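Print this page | E-mail this page

The Week the Slides Won

Jul 28, 2024
By Lộc Huỳnh
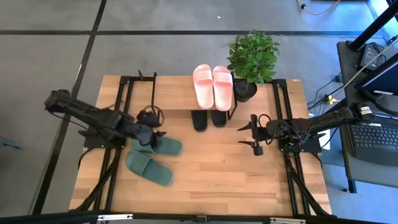 The job was called Gelent, and on paper it could not have been duller. Put the slides away in pairs. Two arms, one small shelf, and a run of overnight trials that was supposed to finish on its own while the rest of us slept. Dinduritz had lent us the room, and Lultis had written the part of the software that decides which arm goes first. I mention that only so you know who was copied on the e-mails.

The pink pair was never any trouble. The pink pair has a future in this business. The black ones mostly behaved too, under the shelf with their ends sticking out. It was green that did us in.

What went wrong, once we had read enough of the log, was a stale reading. The left arm checks how hard it is squeezing before it lifts. After a long run, that number could freeze at whatever it had last been, and the arm would go on trusting it. So it closed on a green slide, believed it had barely touched it, and kept closing. The joint overheated, the software stopped the left arm, and the right arm, which had not been told, carried on with its evening.

It did this on three nights out of five. On two of them the right arm reached across to help. I have listened to the recording of that sound more often than I would like.

Nobody was hurt. The door was shut and the room was empty, as the rules say it must be for overnight runs. One fingertip was bent and a green strap has a dent in it that will not come out. The part that bothered Kaczmarczyk, who signs off on our safety paperwork, was that stopping one arm did not stop the other. It bothered me too, after I had finished being annoyed about the fingertip.

We have made some changes. A fault on either side now cuts both arms. A squeeze reading that has not changed in five seconds counts as a fault – even if the slide really is just sitting there, which has already cost us several perfectly good runs. Overnight trials are off until September, and I have gone back to sleeping with my phone in another room.

The green pair stays in the set. Lultis asked whether we could swap it for something easier and I said no, a little faster than was polite.

Recent galleries
Moving Day at Dinduritz
Gelent: First Week on the Bench
Cable Ties We Have Known
The Gripper Drawer, Before and After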